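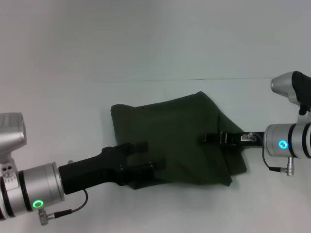 Rounds played at a table depend on the viewer at home being able to tell, quickly and without help, which object is in play. In the studio the players have been briefed and have usually had a practice run. The viewer has had only the host's explanation, often given over applause. We use the term "readability" for how easily a round can be followed from the picture alone. A surface with one item on it sets the upper limit: in Figure 3 a crumpled dark green cloth lies near the middle of a plain white tabletop, and a viewer asked to point to the object will point to the cloth. The two robot arms reaching toward it from left and right also make its importance plain. Few game show tables look like this. Most carry a sponsor's color, a timer, question cards and props from an earlier round, and the host's explanation has to do the work of picking one thing out from the rest.

4.1 Material

We looked at 11 episodes of Plemadach, a prime-time format in which pairs of contestants play a string of short physical games before a closing money round. Plemadach was picked over similar formats for a practical reason. It changed host and set between its first and second series but kept most of its games, so the same game can be seen explained in two different ways. The first series was hosted in a brisk, neutral style. In the second, the host played a character called Grorkov, a suspicious customs officer who treats every contestant as a smuggler and reads out the rules as charges against them.

Episodes were chosen so that each game appeared at least once under each host. The pilot was left out. It used a different scoring system and was never broadcast in full. The celebrity special was left out as well, as two of its games were shortened in the edit and we could not recover the full explanation.

4.2 Measuring the explanation

For each game we noted the point at which the host began to explain the rules and the point at which play started. Jokes, greetings and talk with the contestants inside that stretch were counted as part of the explanation if they came before the last rule had been stated, and left out if they came after it. This choice matters more for the second series than for the first. Grorkov's patter is spread through the rules, while the first host tended to finish the rules and then chat.

The measured stretches were then split into statements. A statement was coded as a rule if breaking it would change the result of the game, as a hint if it described a good or bad way to play, and as color if it did neither. Coding was done by the first author and checked by Nokuthula Botha, who had not seen the show before. Where the two of us disagreed, the statement was talked over and usually recoded as color. Most of these cases were threats made by Grorkov that sounded like rules and were never enforced. In one game he warns that any player who speaks will be sent to the back of the line — there is no line, and players speak throughout.

4.3 Viewer sessions

We showed clips to 46 viewers in small groups. Each clip ran from the start of the explanation to the end of the first turn and was stopped there. Viewers had 30 seconds to write down what the player was trying to do and what would end the turn. No one was allowed to see a clip twice. Viewers who said they had watched Plemadach at home were kept in the sample and marked as regulars.

Answers were scored as complete, partial or wrong. A partial answer named the goal and missed the ending condition, or the other way round. The second kind was rare. Viewers who understood how a turn ended nearly always understood what it was for.

4.4 Results

The longer explanations in the second series did not lead to better answers. Games with a busy table did worse under Grorkov than under the first host, and the wrong answers often repeated one of the empty threats as if it were a rule. Games with a clear table did about as well under either host. In these the viewers seem to have ignored most of the talk and worked out the game from the first few seconds of play. Several wrote that they had "stopped listening" once the player picked something up.

The game called Stumelthorpe is the exception. It has the most crowded table in the show, with seven boxes of different sizes and a set of scales, and it was understood well in both series. We put this down to the way it is opened. In each episode the host takes one box, weighs it and puts it back before saying anything about points. The demonstration is short and nearly silent, and it stayed the same when the character was introduced. The other crowded games have no such opening.

Regulars scored higher than first-time viewers on the first series and only slightly higher on the second. They had more to say about the host than about the games, and their comments on the character were split. Some found the running act a good reason to watch. Others felt it used up time that belonged to the players.

4.5 Relation to earlier work

Our findings agree in part with Sundaram, a viewer comprehension project that tested quiz formats and found that viewers forgave a long explanation if the first question was easy. Our games have no first question, but the first few seconds of play appear to do a similar job. Where we differ is on repetition. In the quiz material, repeating a rule helped. In Plemadach the repeated lines were mostly catchphrases, and hearing a catchphrase three times before play began left viewers less sure which parts of the speech they were meant to remember.

The clips do not let us separate the effect of the host's character from that of the new set, which has darker lighting and a smaller table. A fair test would need the same table filmed with two scripts. The production company has allowed us to film on the set in January, and we plan to record Stumelthorpe and two of the weaker games with the demonstration added or removed.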